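Small Kitchen, Happy Kitchen: making fruit last and worktops work harder
Nov 9, 2024

We moved into the flat in Muvcombe in July and I have been having a lovely time with the kitchen ever since, tiny as it is. A few of you wrote in after the post on cupboard doors to ask about fruit, so I've put all my fruit tips in one place, with a few bits on worktops and crockery at the end because they go together.

Bananas first! They give off a gas as they ripen, and it hurries along anything sitting close by. Keep them away from apples, pears and avocados unless you want those to ripen quickly, in which case pop one in a paper bag with a hard avocado and leave it overnight. It works a treat. If you buy a big bunch, pull them apart and wrap the stems tightly in a bit of foil or a scrap of beeswax wrap. And do buy a mixture if you can, some yellow and some still a bit green, then you won't have the whole lot ready on the same day.

Once they're spotty, peel them before you freeze them. I learnt this the hard way with a drawer full of black bananas that I had to chip at with a spoon. Slice them into coins, spread them on a lined tray for a couple of hours, then tip them into a bag. You can take out 100 g at a time for porridge or a smoothie, and 400 g is just right for my big banana loaf.

Berries like a quick dip in one part vinegar to three parts cold water, then a good rinse and a really thorough dry on a clean tea towel. Line the tub with kitchen paper and leave the lid slightly open. Mine keep for days longer this way — raspberries too, and they are the fussiest of the lot.

Lemons go in the fridge in a jar with a lid. Grapes stay unwashed until you want them.
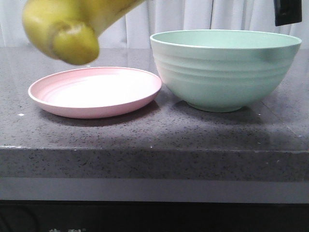
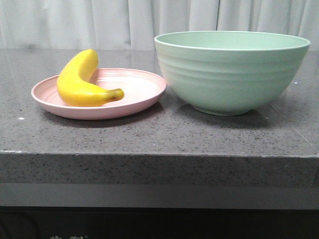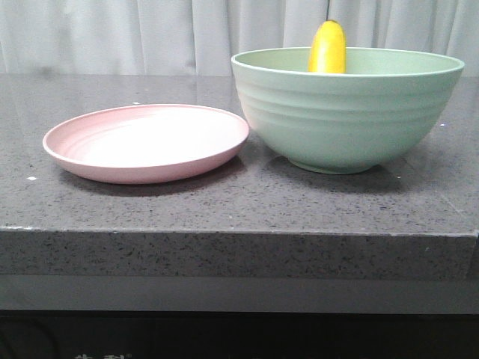
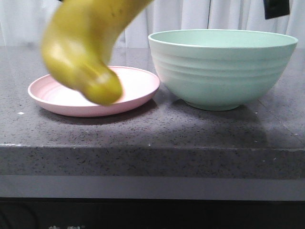
A pink plate on a speckled grey worktop.

Speckled worktops are wonderful for hiding crumbs, but that does mean you have to wipe them by feel. Run a dry hand across in the evening and you'll soon find the sticky patches! For real stone, stay away from vinegar and lemon juice, as the acid can dull the surface. A drop of washing-up liquid in warm water is plenty, and then buff it with a dry cloth so it doesn't go streaky. Jelle Bakker, who had the flat before us, left an old flannel shirt in the airing cupboard and I have cut the whole thing up for buffing cloths. Thank you, Jelle!

Tea stains on pale crockery come off with bicarbonate of soda mixed to a thick paste with water. Rub it on with a damp finger, leave it for up to 24 minutes (one episode of whatever you're watching) and rinse. For plastic plates and bowls that have gone orange from tomato sauce, wash them as usual and stand them on a sunny windowsill for the afternoon. It sounds daft but the sun does fade it.

If you stack bowls, put a sheet of kitchen paper between each one. I keep 4 bowls out for everyday and the rest live on the top shelf, and the difference to the washing-up pile is marvellous.

Fruit flies! Put a splash of cider vinegar in a jam jar with one drop of washing-up liquid, and set it wherever they gather. Change it every other day. Check the bottom of the compost caddy too, and the plughole, where they love to hide — a kettle of hot water left to cool for a few minutes and then poured down slowly usually sorts it out.

Next time I'll be doing bread bins, and whether it's worth keeping one at all in a damp kitchen. Send me your thoughts before then, especially if yours is enamel.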